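Print this page | E-mail this entry

June, evening, late

Writing this fast because my hand is going to seize up properly if I leave it till morning. Right one. Thumb mostly.

Tubs all day. Clear plastic tubs, pinch the wall, lift, move, put down, let go, back to start. Target was 200 good ones. Got to 124 by lunch and felt smug about it, then the afternoon happened.

First hour back was lost to calibration. Huia had pushed the new Gilluvus build over lunch and the finger width came out wrong, it thought it was shut when it was still open a good bit. So everything logged after that was rubbish and had to go. Huia very calm about it. Me less so. Ate the last of her biscuits, said sorry, she said she'd been hiding the other packet anyway.

Things I want to remember before I forget them:

Go in slower than feels natural. When I watch my own takes back I'm jabbing at it. The arm learns the jab, that's the whole trouble, it has no idea which bits of what I do are on purpose. Did a run of 5 really slow ones and they looked lovely on playback. Then got bored and sped up again.

One finger inside, one outside, and get them both level before squeezing. If the inside one lands first the tub skids off and I end up chasing it across the table like a cat. Huia says leave a few of the chases in, it needs to see somebody recover from a mess. Fine. Plenty to choose from.

Don't twist the wrist on the way up. I do it every time and can't feel myself doing it.

Clear plastic is a pig. The Cultitz set was all solid colours and went through with no bother at all, but these you look straight through to the table and so does the model. Asked if we could just put tape round the rims. No, the people at Lindqvist want them as they come. Well they can come and do them then.

Tried the remote rig for an hour round teatime as well, joystick and screen, me sat down for once. Easier on the thumb, far worse on everything else. No feel in it. I kept closing on nothing, or closing so hard the tub went oval. With the hand tool you feel the wall give a bit and you just stop, without deciding to. Can't see how you get that down a cable. Huia thinks the Previtz people have something for it, a buzzer in the stick or simlar. Not holding my breath.

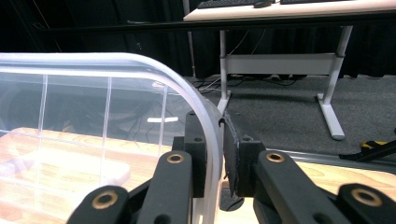 Both pads on the rim, one in, one out. How I want them all to look.

Right pad is going at the edge, a bit frayed where it rubs. Must ask about spares tomorow, I don't want it changed halfway through a set and then the grip's different and we all argue about why.

Final tally was short of the 200 and I'm not writing down by how much. The whole batch is meant to be 335 before anyone trains on it, so that's tomorrow gone too, and probably the morning after. Then lids. Nobody has said out loud who is doing lids.

Mum rang while I was mid take, dropped the tub, kept the take. Ring her back. Also milk, and the blue card for the bike shed, which I think is in my other coat.

Thumb in a bowl of warm water now, typing with the left. Bed.

E-mail this entry | Print this page

This site uses cookies to remember your settings. By carrying on you agree to this. OK | Find out more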